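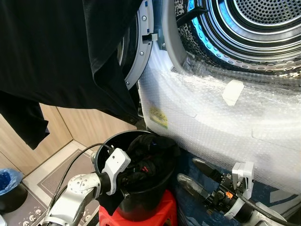

I have wanted somebody to take laundry off my hands since my oldest learned to pull every shirt out of a drawer, so when Flemari began offering its Bultosby home helper as a monthly service, I was a soft touch from the first brochure. What won me over was how ordinary the setup is. The bucket sits up on a red stool, right by the open door of the washer, and the two arms do their reaching from there. I have a stool like that! My grandmother did her sorting at just that height, and she would have approved (she approved of very little).

Flemari sells the service in two plans. The small one covers 2 visits a month and the larger one covers 11, and I've gone back and forth over which makes sense for a family like mine. My feeling, and I know friends who disagree, is that the small plan is the better buy. Laundry is a daily nuisance, yes, but a helper you see now and then is a treat, and one you see all the time is another thing to schedule around.

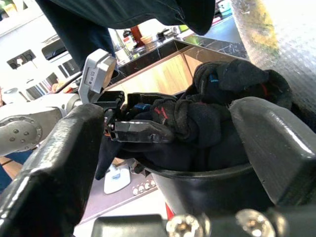

One arm takes hold of the dark clothes piled in the container.

Now, the grumbling. A rival service, Lalletti, charges less and will send you a very cheerful catalog, but it wants your clothes sorted into bags before anyone arrives, and to my mind the sorting is the whole chore. I tried their October trial and spent the evening before it on my knees with the hamper. Flemari asks for no such thing - you leave the heap as a heap. I'd gladly pay the difference for that alone.

Then there are the small knits, which is where I'd want any of these companies to be judged. Shirts are easy to love. It's the dark, fuzzy, linty little things that eat up my evenings, and the Marinho grip add-on, sold for exactly those, costs extra on both plans. I think it ought to be included.

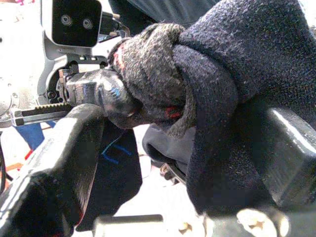
Navy and charcoal knits up close, with a gripper tip tucked into the gray one.

I'll be signing up for the small plan after the holidays, add-on and all, grumbling a little as I do it.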